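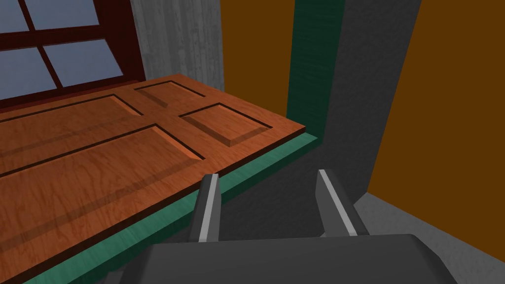
Page last changed in May

The Door from Camance

My aunt left me the house at Camance and the debt that came with it. The debt was $3286, owed to the Trundeck hardware store, and it was for doors.

I found the account in the kitchen drawer under the tea towels. She had bought them over nine years, a door at a time, and paid off a bit each month until she got sick. The house had seven doorways inside and two out. I walked through with the account in my hand and every doorway had a door in it, and they were all old ones, painted cream, with the paint worn through around the handles.

So I went looking for the others. They were in the shed, stacked on edge with blankets between them. Some were pine and some were darker. A few had glass. Each one had a paper tag tied through the hole where the handle would go, and on each tag she had written a colour and a month. Green, March. Yellow, August. None of them had been painted.

I rang Trundeck and spoke to the man who ran the counter. He said she used to come in before lunch and look through whatever had come off the truck from Broto. She never haggled. She asked him once whether a door would keep if you stood it up for a long time, and he told her to keep it dry and turn it now and then.

"Did she say what they were for?" I asked.

"I thought she was building," he said.

I said I would pay what was owing but it would take a while. He said he would take back any that weren't marked, at half. I told him I'd think about it.

I had taken two weeks off work to clear the house. The first week I did the cupboards and the bedroom. I drove carloads to the tip, which was 40 kilometres there and back, and at night I ate toast and read through her papers. She kept everything. There were rates notices, seed packets, instructions for a heater she no longer had. There was a letter from a firm called Lappalainen, who made kit houses, thanking her for her interest and quoting on a place with one bedroom. The quote was older than the first door. Across the bottom she had written "too dear" and underlined it.

The block ran back a long way behind the shed. I hadn't been down there since I was a kid. I went down one morning about seven, before it got hot, with my trousers tucked into my socks because of the snakes. Past the water tank the grass had been cut, and not all that long ago. There were stumps in the ground, proper concrete ones set in rows, with string still tied between a few of them. I paced it out. One bedroom, a main room, and something small at the back that could have been a bathroom or a laundry.

I sat on a stump for a while. Then I went back up and got the tags.

It took me most of the day to work it out. There were more doors than a place that size could use, and I kept trying to fit them in. A green one for the front, all right. A yellow one for the bedroom. But then there was another green, and a blue, and two whites. In the end I stopped thinking about the doorways and thought about the walls. She was going to build the walls out of them. It was cheaper than the kit, if you did it a door at a time.
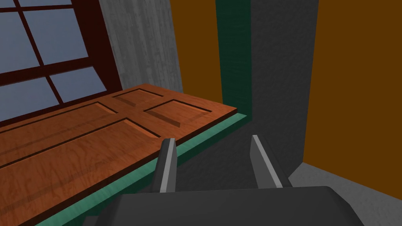 A panelled door lying flat, a window beyond it.

My mother said on the phone that it was mad, and that her sister had always been like that. She said I should sell the lot and be done with it. I said the man at Trundeck would only give half. She said half of something was better than a shed full of wood. Then she asked what colour the front was meant to be, and I told her green, and she didn't say anything for a bit.

"Our front door was green," she said. "When we were little. She kicked a hole in it."

"What for?"

"She was locked out. I'd locked her out."

I sold the car trailer to a neighbour for $900 and put that on the account. The man at the counter wrote me a receipt and asked how the clearing was going. I told him about the stumps. He came around from behind the counter then and showed me the hinges, which were in small drawers along the back wall, and said she had been asking about hinges the last time she was in. He had put a box aside. They came to $151 and I hadn't meant to buy anything.

"On the account?" he said.

"On the account."

I had three days left before I had to be back at work. I carried the first door down past the tank on my shoulder, stopping twice, and laid it flat across two stumps. It was the one marked green, March. I went back up for the sandpaper and the tin, and when I got to the shed the phone was ringing in the house. It was my mother. She wanted to know if there was a bed made up.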